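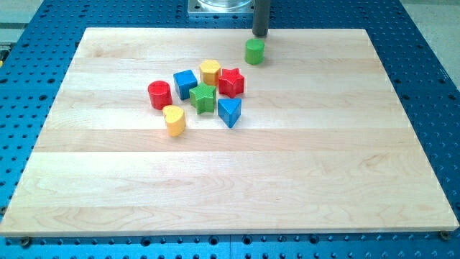 Hi all, Kaj here again with the next instalment on end effectors, and sorry it took me most of the week. I've been swapping between the Gornesen two-finger and the plain rod on the same arm, same controller, same speed limits, and the short version is that I like the rod a lot more than I expected to. It's just a dark grey cylinder with a rounded tip, no fingers at all, so all it can do is shove things, and for shoving toy blocks around a board it's lovely. I started with it over the green cylinder, off on its own behind the rest, and went on from there to the crowd on the left, where the stars and the heart are. The stars are the ones that keep me up at night. Push on a point and they spin, push in the notch between two points and they track beautifully.

I'm going to answer Tolo's questions inline, so scroll past if you only care about the numbers.

> **Tolo wrote:**
>
> Kaj, two things before I order anything. First, does the rod get hung up on the board? We tried something similar on the old bench and the tip dug in whenever the height was off by a hair, and we gouged a perfectly good tabletop. Second, how are you comparing it fairly with a gripper? A gripper can pick and place, a rod can't, so "success" isn't the same thing for both. Also what are you using for a work surface these days? The melamine we had was way too slippery.

Height first. I set the tip 2 mm off the wood and leave it there for the whole push, and only lift between pushes. So far no gouges (touch wood, ha). I did have one nasty moment with the first mount when I'd put the tool length in wrong, but the controller faulted before it did any harm. Put your tool offset in, then jog down slowly with a piece of paper under the tip. Yes, every time you change tools. Yes, even if you only had it off for five minutes.

On fairness, you're right, and I went back and forth on it. What I settled on is one task they can both do: get a named block next to another named block, edges touching, any orientation. I did 334 attempts with each tool. The Gornesen fumbled 108 of those, nearly all of them because it couldn't get its fingers down between two blocks without knocking a neighbour over. The rod's misses I'm still going through, as I logged them in a really silly format and have only myself to blame. I'll post the lot once it's cleaned up.

The surface is light maple, glued strips, screwed down to the blue perforated table at the front. Colour-wise it's been great for the overhead camera too, as the reds and blues pop right out against it. Yellow is fussier. The heart and the hexagon both wash out a bit under the bright lamp, and I ended up dropping the exposure a notch. The Trunix camera coped better than the Mac Giolla there, though the Mac Giolla has the nicer mounting bracket and doesn't drop frames when the network's busy.

One more thing on the blocks: get the painted wooden ones from a shape sorter if you can. I had a bag of foam ones first and they squashed against the tip and then sprang off in random directions. Good fun for ten minutes, useless for data.

If anyone has a trick for cubes, I'm all ears. Pushing flat on a face is fine, but if I'm a bit off centre it slowly rotates until the rod slides past the corner, and then I've got to back right off and come around again. I've tried slower pushes and I've tried shorter ones, and shorter seems better. Would a fatter rod help? I've got some bigger stock in the shed and could turn one up over the weekend.

Tolo, hold off on ordering until I've sent you the drawing for the adapter, the bolt pattern on yours is different from mine. It's part 2248 in the shared folder if you want a peek, but that's the old revision.

Cheers,
Kaj Hafþórsson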